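Countertop handling: good practice gallery

Rondari bench guidance, part 4. Collected by Siamak Zamani and Edem Amegashie, revised in November.

These pages go with the written rules for tabletop manipulation on small kitchen benches. The rules cover object placement, approach height, cable routing and what the operator records before and after each episode. The current set draws on 1,646 logged episodes, of which 185 were rejected at review. Most rejections came from start positions that had not been reset to the layout sheet, and a smaller share from gripper contact with the cloth or the pan rim.

Rule numbers refer to the main text. Limits are for the Tabrizi bench profile; the Nekeo profile has its own table.

Rule 7 – Closing over a soft surface. Fingers go down on either side of the object, pointing straight down, and the object lies in the gap before any closing command is sent. Where the object rests on folded cloth, the lowest finger height is set from the top of the cloth, with the cloth in place. Closing speed is capped at 24 mm per second.
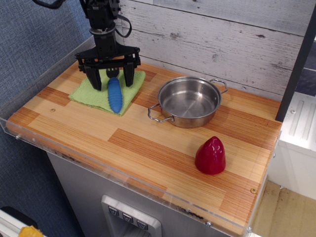
Jamshid Amini objects that 24 is too cautious for rubber-handled items, and that the cap ought to depend on the grip surface. He would also like the rule to say who resets the cloth height when the towel is refolded between episodes, as his operators have been leaving it to the next shift.

The cap stays for this revision. The point about refolding is accepted: the operator who refolds the cloth enters the new height before handing over.

Rule 9 – Clearance and layout. Fingers are opened fully before lateral travel. Items not used in the task stay on the counter at their sheet positions, with pan handles turned as drawn. Cable loops are checked at both ends of travel – a loop that can reach the work surface fails the check. Pause for 300 ms after opening, then move.

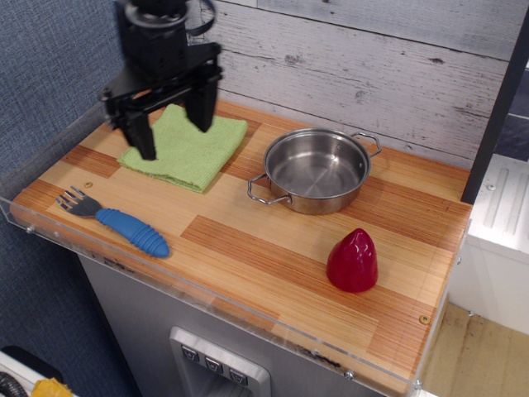

Fingers apart over the folded towel, fork at the left, pot and red item to the right.

Rule 10 (edge guards and bench fixings) is being redrafted by Sepehr Akbari. Until it is issued, use the text in part 3.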